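Workshop Tips from the Plakano Robot Club: Small Parts and Sorting Practice

In our club in Bromotcombe the students teach a robot to sort small things from a table. Many parents asked me how we prepare the material, so I write down what works for us. The same tips are good for any desk drawer at home.

Buy colored paper clips with vinyl coating. One box of 200 is enough for the first lessons. The plain metal ones shine under the lamp, and the program takes two of them for one.

Mix in binder clips of two colors. They are higher than the paper clips and they stand up sometimes, so the student must think about how to grip them.

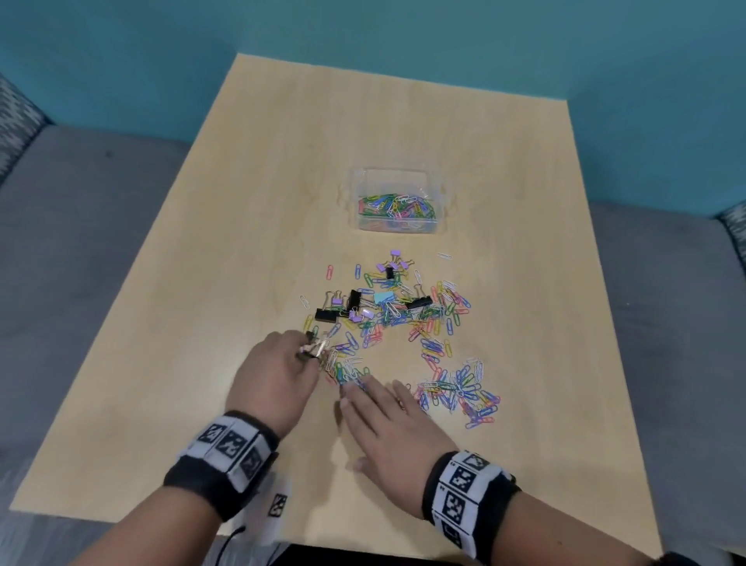

Always separate the tangled clips by hand first. Hold the small bundle between two fingers and turn it slowly – do not shake it, or the chain becomes longer. When you pull hard the wire opens, and a bent clip will catch all the others next time.

Use a clear box with a low rim. Students can see what is inside and their fingers reach the bottom. For storage between lessons take a box with a lid. We lost many clips in January on the stairs.

Wipe the table with a soft cloth before you start. Dust and crumbs confuse the color reading more than beginners expect.

Work in turns of 5 minutes. After this time the eyes are tired and the students begin to push the clips around with the whole hand.

For the Zosex round, the team of Elaheh Ghasemi practices with the black binder clips only, and adds the paper clips one color at a time. Her best result is 54 pieces in one turn. Please bring your own box with your name on the bottom.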